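Octavian Pană
May

4. The refurbishment bench at Skirkmont

4.1 Setting

Skirkmont takes in office computers that firms have finished with, strips and tests them, and sells on whatever can be sold. Before the arm arrived, each technician worked a whole machine from start to finish. The case was opened, the memory and drives came out, the parts were tested on a separate rig, and the good ones went into a case of the same model. Technicians chose their own order of work, and most had their own way of doing it.

The firm bought one arm through the supplier Lengyel and placed it on a bench with a slotted metal top. Parts that have to be presented to the gripper the same way every time are held in printed fixtures. These were drawn and printed on site by two of the technicians, who had no training in fixture design and learned by making bad ones. The grey plate for memory and processors is the one they are proudest of, and several people mentioned it to me before I had asked.

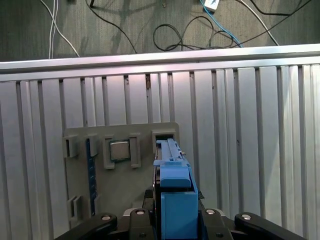 Staff did not speak of the arm as a new worker, as we had been led to expect by earlier studies of warehouses. They spoke of it as a bench tool that needed a lot of looking after. One technician compared it with the old label printer. The comparison was not meant kindly, but she went on to say that the label printer had been on her bench for years and she would miss it.

4.2 What the work is now

I observed 65 shifts and recorded 149 stoppages, a stoppage being any point at which a person had to step in before the arm could go on. Only 8 of these were put down to a fault in the arm itself. The rest came from the computers. Cases that carry the same model name differ inside. Cables are tucked in different places, plastic brackets have been bent or broken by earlier owners, and a latch that moves freely in one machine sticks in the next. The technicians knew all this already and had never needed to say it, as their hands dealt with it as they went.

Much of what has changed at Skirkmont follows from having to say it. A technician who sets up a job must decide where the fingers may go and what they must stay clear of, and must put this into words or show it by moving the arm. The tight spots are where drive bracket, metal cage and board come close together. Staff called such places "corners", whether or not they were at the edge of the case.
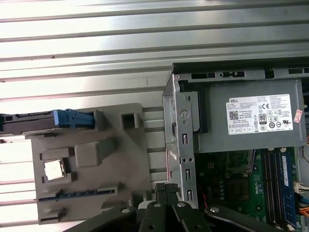
Figure 3. Gripper fingers in an open desktop case, beside the grey plastic bracket and the metal drive cage. The power supply and memory modules are to the right.

Three of the older technicians kept paper notes on corners, sorted by model. Younger staff tended to ask them instead of reading the notes. Management later moved the notes into Flutusier, the job-tracking program, where each entry is tied to a stock number. Opinion on this was divided. The notes are easier to find, but the sketches were left out, and two people told me they had gone back to keeping their own books.

Pay did not change with the arrival of the arm. Job titles did, and "technician" became "cell technician" for those trained on it. Some took this as recognition. Others pointed out that setting up jobs was extra work which had been given a name instead of a rate.

4.3 Hands and attention

Before the change, the most common complaint was sore fingers and thumbs from pulling connectors and pressing latches. In the interviews this came up less often among those who had moved to the arm. Tiredness of another sort came up more. Guiding a job through loose wiring asks for steady attention over a long stretch with very little movement, and people said they could not talk to the next bench while doing it. The morning shift used to run a radio — it was switched off in the second month, at the request of the people on the arm, and this caused more bad feeling than anything else I recorded.

Loose wiring was also the subject on which staff gave the firmest views. A cable shifts when it is touched, so a route that was clear at one step may be blocked at the next. All but one of those interviewed said they would sooner move cables by hand and leave the arm to the stiff parts. The shift lead disagreed, and thought that a job which needs a hand in the case at every step should go back to the ordinary benches.
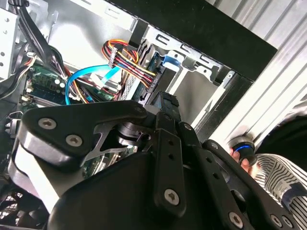 4.4 Comparison with Clerno

Clerno does the same trade on a smaller scale and took a different course. Its arm is set up by an outside engineer who visits when a new model comes in, and bench staff may start and stop it but not alter a job. Stoppages there were not logged, so I can offer no figures to set beside those from Skirkmont. In interviews, Clerno staff described waiting as the main change in their day. They knew the corners of their machines as well as anyone at Skirkmont, and had mostly not been asked about them.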